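Home | Notebook | Projects | Stores list | Contact

Workshop notebook: carpet, black cloth and a sleeve pattern
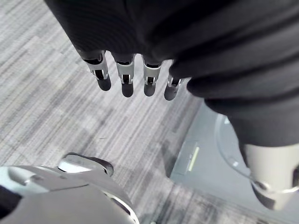 Razia Shaikh
Soft goods and fit-out, Warkevcombe workshop

April 30, 2020

Carpet first, as it's been on my list the longest. The gray stripe is staying! I went back and forth with Asif over whether to pull it up and paint the floor, and he won, mostly by pointing out how many small screws I drop in a week (on carpet they stay put, on paint they end up under the bench in Stirkudside). The stripes are handy too. I lay a yardstick along one and I've got a straight line for chalking without hunting for the big square.

The supplier wanted us to take 400 tiles and we need 100, so I've asked Bokdale if they'll split a box. No answer yet.

Now the black cloth. I love how it drapes and I hate how it photographs — every fold goes either pitch dark or shiny, and you can't see a seam to save your life. The cover has wrinkles across the back of the hand and big fat rolls down the sleeve. I don't mind the wrinkles. The rolls I'd like to thin out, so the next sleeve gets cut narrower, with the length left alone for now. Pattern piece is in the flat drawer, marked 3,002 in pencil. Please don't fold it!

Edge along the fingers: the metal brackets sit clear of the cloth, and I want to keep it that way on the new one. Turned hem, one row of stitching, no elastic. I tried elastic on a scrap and it puckered like a shower cap.

Thread is Grasso black, the big cone. It says 2,000 yards on my order slip and I've put a sticker on it with the date I opened it, so we'll finally know how fast we go through the stuff.

To do: lint roller (black cloth plus carpet fuzz, ugh), new chalk, sharpen the good shears. Wash test on the scraps in June, when the sink is back.

Comments

Asif Shaikh: I'd leave the sleeve a bit wider than you think. Cut one in muslin first?

Razia: Fine, muslin first. You're buying the muslin.

Asif Shaikh: There's over a yard left behind the door. Shears are on my bench, sorry.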